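Review: the Muvano two-door cabinet (white, gray inside)

Quick one, typing this on a lunch break, so excuse the mess. A few people on the Bemside swap board asked how this thing held up after I complained about the delivery in June. Well. It's up. It's in the entry. Mostly like it. Details below in no order at all.

**What I paid:** $142, plus delivery. Was 107 when I first put it in my cart and I dithered for a week. My own fault. Don't dither.

**What it is:** two doors, one drawer up top inside, a shelf under that, then the big open part at the bottom. White outside, dark gray side panels inside. I wanted something for the stuff that piles up by the door. Shoes, slippers, dog leash, mail I'm not opening. Had an open rack before this and was sick of looking at it.

**Delivery**

Two boxes, came on different days. The second was the one with the hardware in it, naturally. First box had a crushed corner but the panels inside were OK, one small ding on what ended up being the back. Rampersad (the delivery outfit) left it at the bottom of the stairs, not the top, even though I'd paid for the top. Emailed, got half the fee back after some back and forth. Fine.

Heavy. Heavier than the listing made it sound. Take the panels up one at a time, cutting the box open in the hallway is ugly but it works.

**Putting it together**

Took me an evening and part of the next morning. The booklet is all drawings, no words, and step 9 shows the side panel flipped from how it's drawn in step 8. I got the left and right ones swapped and had to back out a whole row of cam locks. Look at the shelf-pin holes before you tighten anything. If they don't face in on both sides you did what I did.

Bag of hardware had one dowel too few and two extra shelf pins. Used a dowel from an old bookcase, same size, no problem. 

Don't use a power driver on the hinge plates. I stripped one screw. Hand screwdriver, go slow, done.

The back panel went in OK but you want a second person, or a wall to lean it on. I had a wall.

**Doors**

Best part. They swing way out, so you get at the whole inside with no door in your way. But that also means you need the floor space. Measure your hallway with BOTH doors open!! I measured with them shut like a genius and one of mine bumps the radiator cover if I'm careless. Stuck a felt pad on it.

Took three rounds of adjusting to get the gap between them even. One hinge drifted after a couple weeks and I redid it. Has stayed put since then. No soft close, they clack. If you're up early and somebody else isn't, you'll hear it.

**Drawer**

Full width, pale gray front, skinny black bar handle. I like the handle. Easy to grab with cold hands or with a bag over your arm. Runs smooth enough, a little rattle when it's close to empty. Mine holds keys, gloves, batteries, takeout menus. Pulls out all the way if you lift at the end, good for cleaning behind it, bad if you yank it. I yanked it once. Batteries everywhere.

Drawer bottom is thin. I wouldn't put tools in there. Hats, scarves, sure.

**The shelf**

Sits right below the drawer in mine and the gap between them is shallow. I put it that high on purpose to keep the bottom open for tall stuff, but it does mean the gap is good for flat things only. Pins let you move it, plenty of holes. Moving it is a pain once it's loaded so pick your height first. If I did it again I might drop it a couple holes. Then again I'd lose boot room. Undecided.

**Bottom part**

Where it earns its money. Lots of height. Winter boots stand up in it without folding over. In summer it's near empty, just house shoes, so you can sweep it out in ten seconds. White floor shows every speck of dirt, so you'll be wiping it. A damp rag does it. I tried a rubber mat in there, smelled like a tire shop for days, took it out.

Dark side panels hide scuffs great. Wish the floor of it was dark too, that's the wrong part to make white. Whoever picked the colors doesn't own boots.

**Stickers**

OK so the inside got decorated. Started with one little sticker on the drawer and then it spread to the back wall, the charcoal stripe and the gray under it. Mentioning it as a finish test: I peeled one up to move it and the surface came away clean, no gunk, no torn coating. On my old Villthorpe bookcase the same thing pulled a strip of white right off. Point for Muvano. I can't speak for what they'll do after a few years stuck on. 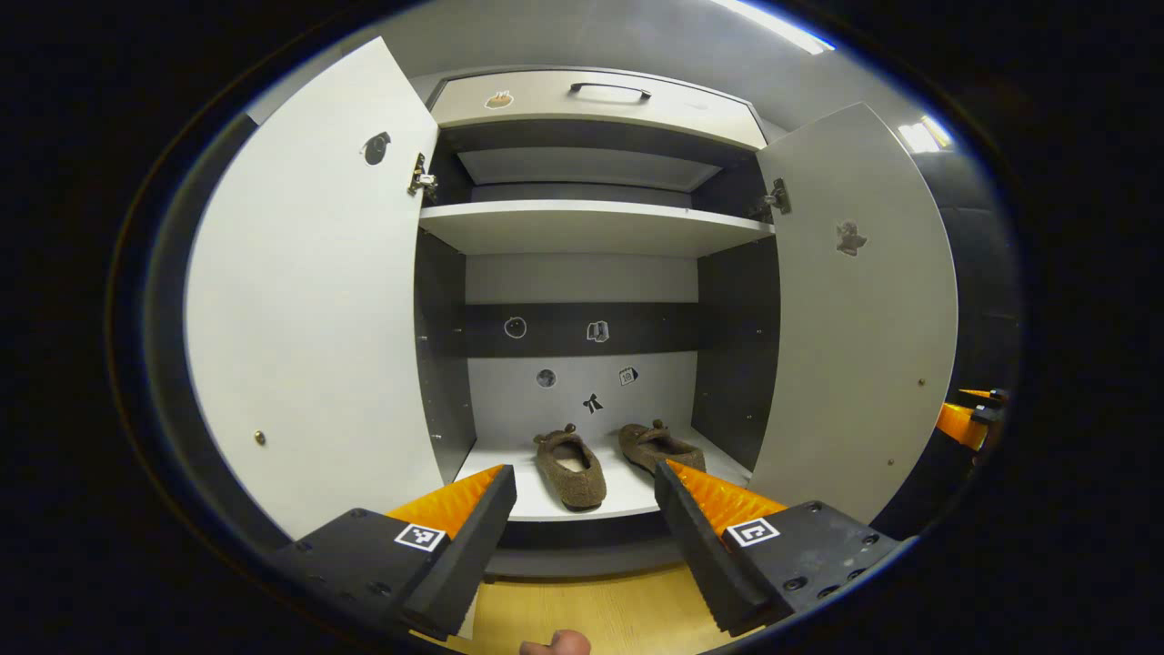 Slippers live in there full time now, the fuzzy brown ones, toes to the back so you can step right in. Small thing but it was the whole reason I wanted doors. On the open rack they collected dog hair like you would not believe. In here, nothing. Well, less.

**Smell**

Some, out of the box. Left the doors open for four days with a window cracked and it faded. The drawer held onto it longest.

**Wobble**

On a bare wood floor it's steady. I had it on the edge of a rug for a bit and the doors went out of line, so don't do that. Anchor it to the wall. The strap in the bag is decent, the screw that comes with it is junk, get a better one for a dollar.

**Compared to the Villthorpe**

I looked at theirs before buying. $53 more, soft-close doors, shallower inside. Nicer hinges no question. But my boots wouldn't have fit standing up and that was that. Their store display also had a sagging shelf, which did not help thier case.

There were 3,773 reviews on the Muvano listing when I bought and I read way too many. Half of them are one line about shipping. The complaint that kept coming up was doors not lining up, and yeah, it's a real thing, but it's fixable with a screwdriver and some patience. The other was missing hardware. Also real, see above. Count your dowels before you start.

**Good**

- doors open wide
- lots of room down low
- drawer handle
- finish seems tough
- sides don't show scuffs

**Not good**

- step 8/9 in the booklet, awful
- white floor
- clacky doors
- wall screw
- short a dowel

**Would I buy it again**

Yeah, at 107. At 142 probably still yes but I'd grumble. If you rent and move a lot, maybe not, I don't think cam locks love being taken apart twice and I've already done mine once.

Four out of five. Would be four and a half if the floor was gray.

Edit: somebody asked about a second shelf. Doesn't come with one, the extra pins just fooled me too. I had a board cut to fit at the lumber place and it sits fine on them, took it out again for the boots. Measure the inside width at the front AND the back, mine was a hair narrower at the back.

Edit 2: yes it's still up for the winter test, will update whan the snow boots go in.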